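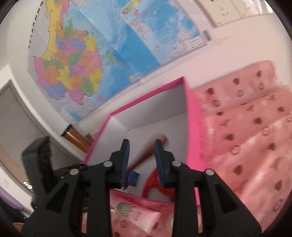

Is Rutton's new opener the real thing or are we getting carried away again?

February 16, 2026
by Svatopluk Paulík

Everybody at the club is talking about Štěpánek's 181 against Witell as if it settled the opening spot for the next ten years. I watched the whole innings and I'm not sold. He was dropped before he got to double figures, the square boundary on the pavilion side was very short, and Witell were missing both of their regular new-ball bowlers. Take those away and what do we know about him that we didn't know in January?

My other worry is the captaincy talk. One big score and people want to hand him the team.

offstump_larry
You can only hit what gets bowled to you. I've seen plenty of guys get dropped early and then throw it away for 30. He batted until the 54th over. That takes some doing, short boundary or no short boundary.

Svatopluk Paulík
Sure, and I said well played to him afterward. My question is whether it means anything against a decent attack. Look at his five innings before that one. Caught behind in three of them, same shot, hanging the bat out at a ball he could have left.

midwicket_mo
Were you at the Wekix game? He left the ball fine in that one. Got a bad lbw. Umpire had the finger up before the keeper finished yelling.

Svatopluk Paulík
I was there. It looked out to me.

midwicket_mo
From the bar, maybe.

greentop77
Agree with the OP on the captaincy and disagree on the rest. Opening is a job where you fail a lot. If we'd dropped every opener who nicked off three times in five innings we'd have run out of them years ago. Pick him, leave him there until the end of the season, then argue.

But captain, no. He set the field for 6 overs when the skipper was off with his hamstring and we had no third man the entire time. Went for four down there over and over.

offstump_larry
The third man thing was the bowler's choice, I was standing at slip and heard it. He asked for him to come up.

greentop77
Then a captain says no to the bowler.

quietsingle
Not sure why it has to be him or nothing. The kid who came up from the seconds has been solid all winter in the nets and hasn't been given a single game at the top.

Svatopluk Paulík
Nets don't convince me either. I've seen men look like world-beaters in the nets and then get bowled first ball on a damp pitch.

quietsingle
So what would convince you?

Svatopluk Paulík
Runs away from home, on a slow pitch, against Wekix with their full attack. Even 40 would do. Until then I'm keeping my opinion – and my subs money – where it is.

midwicket_mo
You haven't paid your subs anyway.

greentop77
Away game at Wekix is the second one on the list. I'll bump this thread after it.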